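Is a paid extended warranty on a washer ever worth it?

Asked in Home & Appliances

I'm buying a front-loader for $835 and the store wants another $4 a month for a Premico protection plan. The salesperson says boards fail all the time now and one repair would pay for the whole thing. I've heard that speech before. Has anyone gotten money out of one of these plans?

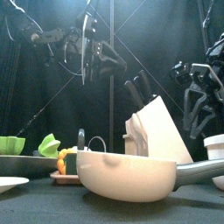
White container at far right, under the curved fingers.

Stetolar
Member

Read the exclusions before you read anything else. Mine left out hoses, seals, the door latch and "damage from normal use," and I still can't say what was left after that. I filed once for a leaking door seal. They sent a form, then another form, then a letter saying no. I paid a local shop and canceled.

Also check what the maker already covers. Plenty of plans start on the day you buy, so for the first stretch you're paying for something you have for free. Ask for the start date in writing — if the store won't give you one, that tells you plenty.
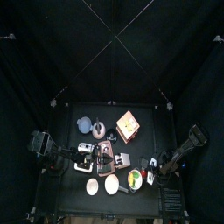 Werkus
Forum moderator, Appliances

I'd skip it too, but I don't buy the idea that every plan is a scam. Some do pay. The trouble is that you can't tell which from the brochure, and reviews written the week of purchase are worthless.

Put the $4 a month in a savings account. If nothing breaks, you keep it. If the pump goes, you have a start on the bill. And clean the drain filter, which is probably behind a little door at the bottom front.

Mladenović
New member

got one on my dryer, they fixed it in 27 days. so it works i guess?? had to call 20 times though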